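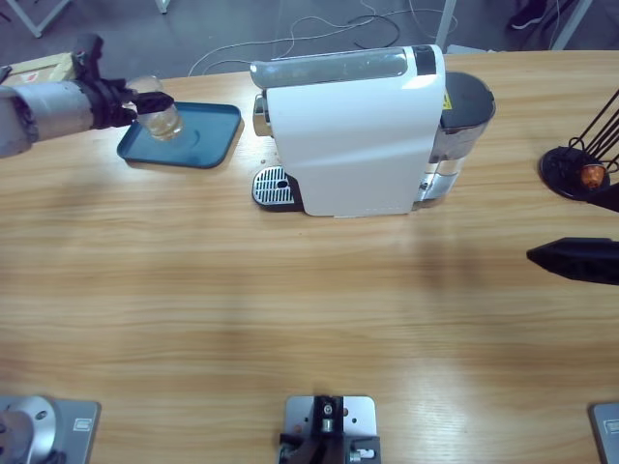
Coffee corner: the capsule set

Prellcombe kitchen notes, February

The capsule set at Prellcombe is a small group of things kept on one table: machine, tray, glass and capsule stand. It replaced the filter jug, which had to be descaled too often for the amount of coffee it made. This gallery records the layout as it is used, with remarks on each part for anyone fitting out a similar corner. The inventory sheet lists the machine under 1353 and the capsule stand under 2035.

Table. Light wood, grain running lengthways. The surface marks if a glass is left standing on it with a wet base, so drinks go on the tray. The top was oiled when it was put in and should be wiped along the grain with a cloth that has been wrung out well. Spray cleaner is not to be used on it.

Machine. White casing, with the brewing head to the left and the water tank at the back on the right. The tank has a lid and is easiest to fill in place from a small jug. Lifting it out is only necessary for cleaning, and the valve at the bottom should be checked for grit before it goes back. The lever is raised to load a capsule and lowered fully before brewing. If it resists, raise it and seat the capsule again – forcing it bends the rim of the capsule and the next cup runs thin.

Drip tray. The grille is stainless steel with short slots, set in a black base. It lifts off for rinsing. Coffee oil collects on the underside of the grille, where it is not noticed until it smells. Warm water and a soft brush are enough. The slots should be brushed lengthways, as bristles catch if drawn across them.

Serving tray. Shallow, blue-green, with rounded corners and a raised rim. The rim is low enough to slide a glass over when tilted slightly, and high enough to hold a small spill. We tried a cork mat first. It held water and left a ring of its own.
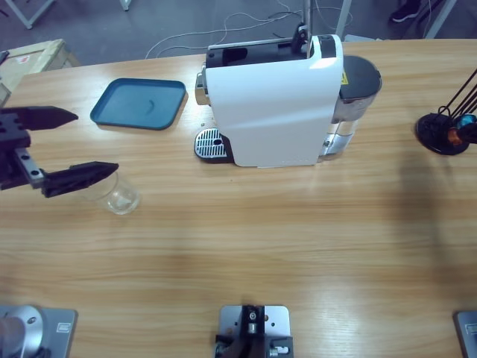
White capsule machine with the tray, an empty glass and the capsule stand. Blue and orange-brown capsules on the wire rods.

Glass. Clear, straight-sided, with a thick base. A clear glass is preferred to a cup for checking the fill, particularly after descaling, when the rinse water has to be judged by colour. It should be rinsed with warm water before a hot drink goes in. The kitchen at Rolton uses china cups with the same type of machine and reports no difference in the coffee, but the cups are wider and take up more of the grille.

Capsule stand. Round black base with thin black wire rods. The capsules hang by the rim, and the colour can be read from above without turning the stand. Two points on use. Fill the rods evenly, or the stand becomes heavy on one side. Keep it to the right of the machine, away from the brewing head, so that steam does not settle on the foil. Spare capsules stay in the cupboard in their sleeves; the stock order is 70 at a time, placed when the last sleeve is opened.

Cleaning interval. Grille and tray daily, tank weekly, descaling when the flow slows. The water at Prellcombe is hard and the descaling usually falls due before the date in the machine's booklet. Run the full rinse twice after descaling – once is not enough to clear the taste. Crumbs around the base should be brushed away before the machine is moved, as grit under the feet scratches the wood.

Recent galleries
Bashir store room: shelving before and after
Rolton kitchen: cups, hooks and draining rack
Preteck worktop: oiling and sanding samples
Prellcombe: the filter jug, final layout
Prellcombe: drawer dividers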